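Final Report: Does the Surdu Task Planner Plan Anything?
Robot Software Studio, Uvudstead
Authors: Nelly Correa and Maritza Paucar
Advisor: Soledad Benavides
Submitted 04/05/2018

1. What we set out to check

The Surdu planner came to us with a big claim attached. You give it a household job in one line, and it breaks the job into steps, picks a skill for each step and recovers when a step goes wrong. Last year's group wrote that it "generalizes across chores." We read their report twice and could not find a test that would have shown otherwise. Every chore they ran was one they had also used while writing the skill library.

So our question was small. When the planner does the right thing, is that because it worked out what to do, or because somebody already wrote the answer into a table?

We picked bedroom chores around a bare mattress, with a basket on the floor beside it. It is a boring place to work, and that was fine with us. A big soft surface gives the depth camera very little to hold on to, and the robot has to reach over an edge with both arms, so the motion side can't be faked with a single canned pose.

2. The software as we found it

There are three layers. Flunileck is the perception node. It takes camera frames and gives back a list of objects with a label, a pose and a confidence score. Surdu reads that list and writes a plan. Fudus is the arm controller, which turns each step into joint targets for both arms and refuses anything it thinks will collide. 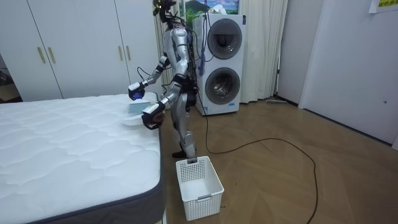

The layers talk through a shared log, and we came to like the log more than any of the layers. It holds the object list, the plan and the joint targets with one clock, so you can see what the planner believed at the time it made a choice. Yolanda Ríos wrote the replay script that lets us feed an old object list back into Surdu with one thing changed. Most of our results come from that script.

Replay has a limit we should state early. It tells you what plan would have been written. It does not tell you whether the arms could have carried it out.

3. Method

We replayed 1,087 logged planning calls. For each one we changed a single fact: we swapped a label, moved an object, or removed it from the list. Then we compared the new plan with the old one. A planner that reasons about its goal should change its plan when the change matters and leave it alone when it doesn't.

4. Results

In 74 of the calls, the change made the original plan impossible and Surdu wrote the same plan anyway. The usual case was a tool missing from the list. The planner still asked for it, using a default pose stored in the skill file. Fudus then accepted the target, as there was nothing in the way.
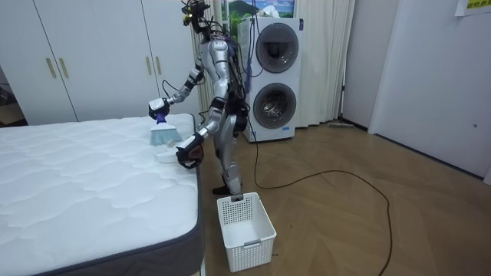 Does a default pose count as planning?
We don't think it does. The default is a number a person typed in, and the planner has no way of knowing that the number is stale.

Recovery was weaker than advertised too. Surdu has 7 recovery rules, and only two of them ever fired in our replays. Both of those do the same thing under different names: wait, look again, try the same step. Lizeth Cárdenas, who maintains the rules, told us the rest were written for a different arm. We have left them in the code and marked them as untested.

On the good side, moving an object a short way nearly always gave a sensible new plan. We had expected that to be the weak spot and we were wrong.

5. What we would not claim

We would not say the planner is broken. For chores it has skill files for, with the tools where Flunileck can find them, the plans are fine. We also can't say how often the stale pose problem shows up on a live robot, and we would be suspicious of anyone who gave a figure from replays alone.

6. Left for the next group

Remove the default poses and make a missing tool a hard error. Log the confidence score Surdu used, which at present is dropped before the plan is written. Rerun the replays in September with chores that were not used to build the skill library, and have a person outside the group choose them. The replay script needs the old log format, so don't update the logger first.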